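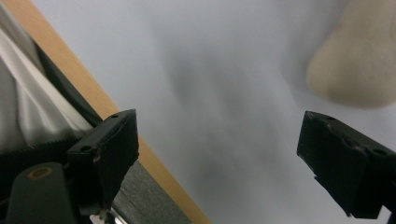
I have been putting off the small room at the back of the apartment since January. It was supposed to be a sewing room when I moved in. Then the winter coats went in there, then the boxes from my mother's place, and after that I just kept the door shut.

This week I finally started on it. My rule was to do two hours a day and then stop, even in the middle of something. The last time I tried to do a whole room in one go I ended up sleeping next to a pile of curtains.

First went the paper. Most of it was manuals for appliances I no longer own and a folder of receipts from the Worku, the fabric store that used to be down by the bus station. I kept one receipt for the green wool because I wrote the coat measurements on the back. Everything else went in the recycling.

The walls needed more work than I expected. I had picked a pale gray called Illik a few years ago and there was still a third of a can left. It had a skin on top but was fine underneath. I touched up the marks behind the door and the place where the old shelf used to hang. The new paint dried a bit lighter than the old. If you stand by the window in the morning you can see every patch. I may do that wall over in the fall, or I may put the bookcase in front of it.

Wood trim next. I wiped it down with dish soap and warm water, and then used a dry cloth. One length had come away from the wall at the corner, so I put in two small nails and filled the holes. Beat Zaugg from downstairs lent me his hammer, which is much better than mine, and also told me I was using the wrong filler. He was right. It shrank overnight and I had to go over it again.

The sewing machine is back on its table. It is an old Sirka that weighs 27 pounds, and I only know that because I had to ship it once. I oiled it and ran a scrap of cotton through. The tension is off on the bottom thread, so that is a job for another day.

Still to do: three boxes of my mother's linens, the lamp with the bad switch, and the button jar, which I have been sorting a handful at a time while I listen to the radio. The coats have moved to the hall closet for now. They don't really fit there either, and the door needs a push to close.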